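Keeping the Green: How a Small Bowls Club Got Its Surface Back

The bowling green at Sudell had been going downhill for years before anyone put a figure on it. Members knew which rinks to avoid. Two of them ran so badly toward the south ditch that the club had quit using them for league games, and the corner nearest the road held water after every heavy rain.

"You learned to play the green instead of the game," says Glenys Sowerby, the club secretary. "Visitors would send down a perfectly good bowl and watch it wander off."

The club first talked about replacing the whole thing with an artificial carpet. Dennis Furnival, who has looked after the grass for 17 years, was against it. He asked for one season to find out what was wrong under the surface before the members voted.

What he found was thatch. Layers of dead stems and roots had built up between the grass and the soil, and in places the layer was thick enough to hold water like a sponge. Underneath it the soil had packed down hard. Rain sat in the thatch, the roots stayed shallow, and the grass thinned out as soon as the weather turned dry. 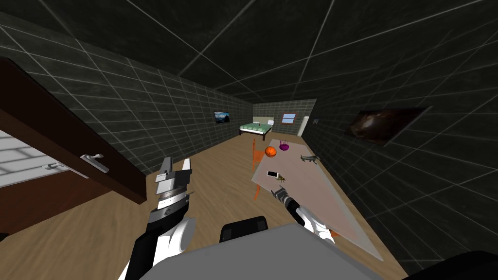
Long room, dark tiled walls and a light wooden floor.

The club brought in Anca Mocanu, a turf consultant who works mostly on golf courses and cricket squares. She took cores from each rink, laid them out on a plastic sheet by the clubhouse, and showed the members where the roots stopped. Her advice was to keep the grass and fix the drainage, and to do it over two winters so that play would not be lost in between.

The first winter's work was plain and repetitive. A contractor scarified the green in two directions and hauled away 900 pounds of dead material. Then came deep spiking with solid tines, followed by a light dressing of sand and screened soil worked in with a drag mat. Furnival repeated the spiking whenever the ground was firm enough to carry the machine.

Leveling came next. Mocanu surveyed the surface and marked the high and low areas with small flags. The sod was cut and rolled back along the south side, the soil beneath it was raked to the new level, and the sod was put back down the same afternoon. The ditch was cleared to its full depth and its old drain, which had been crushed near the road, was dug out and replaced.

Shirley Catterall, who captains the women's side, remembers being disappointed when the green opened that spring. It was slow and the seams still showed. Several members asked if the money had been wasted. 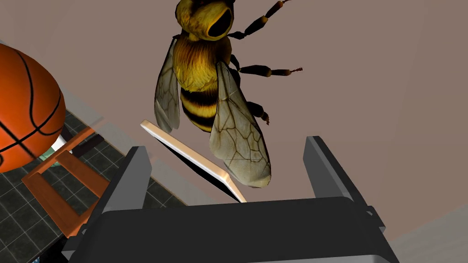 Mocanu had warned them about this. New sod lines take most of a season to knit together, and a green that has been spiked heavily will be soft at first. She asked the club to raise the mowing height slightly, cut more often, and hold off on feeding until the grass showed it needed it. Watering was changed too. Instead of a little every evening, the green got a long soak early in the morning and then nothing until the top had dried.

By August the difference was easy to see in the scores. Both of the abandoned rinks were back in league play, and the draw was close to even from one side of the green to the other. The road corner drained overnight after a storm that would once have closed it for days.

The second winter was lighter. There was another round of scarifying, more sand, and some overseeding with a fine fescue mix where the old grass had been weakest. The club spent $3000 on a used roller and a better sprayer, and Furnival now has a younger member, Assunta Bellini, learning the job with him. She keeps the maintenance log, with cutting heights, rainfall, and green speed written down after each session.

Other clubs have started to call. Sowerby tells them to take cores before they ask for any quotes, and to get the drains checked at the same time. She also suggests moving home games to the early part of the season if heavy work is planned, as the ground needs to be closed before it gets too wet for machinery.

The artificial carpet has not come up at a meeting since. Furnival still walks the green at seven each morning with a switch to knock off the dew, and he has started on the banks, which have moss.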